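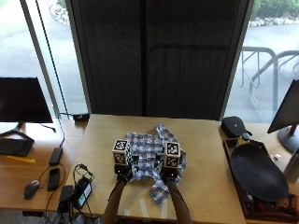
Rules for a job like this ought to fit on one side of A4, and anything longer just gets ignored. So said the first bit of feedback on our draft, from Panganiban, and I've got to admit I was a bit put out, as the draft ran to nine pages (with a contents list!).

Anyway, we cut it down. My part of the project was good practice for recording hand movements while people handle clothes, so that a robot can learn folding from the recordings later. I started with the Trellgate handbook, which is very thorough on fences and stop buttons and says next to nothing about a person at a desk wearing marker cubes on their hands – fair enough, it was written for factories.

What we kept in the end: both cubes stay in view, so no crossing your wrists over each other. Hands start resting on the cloth. Cables go to the side and never across the working area. Drinks live on another desk. If you fumble, carry on and mark the take afterwards, and please don't delete it, because I did that in February and lost a whole morning's work.

We had 1,139 takes by the end and I checked 400 of them against the short rules. Of those, 96 broke at least one, mostly the cube rule. I'd hoped for fewer! Next time I'd have people practise for about 70 minutes before any of it counts.

Related reports
Makinus: labelling takes without losing your mind
Sturnstead gripper safety checklist, second version
Who signs off a robot trial?

Student project pages | Contact | Back to top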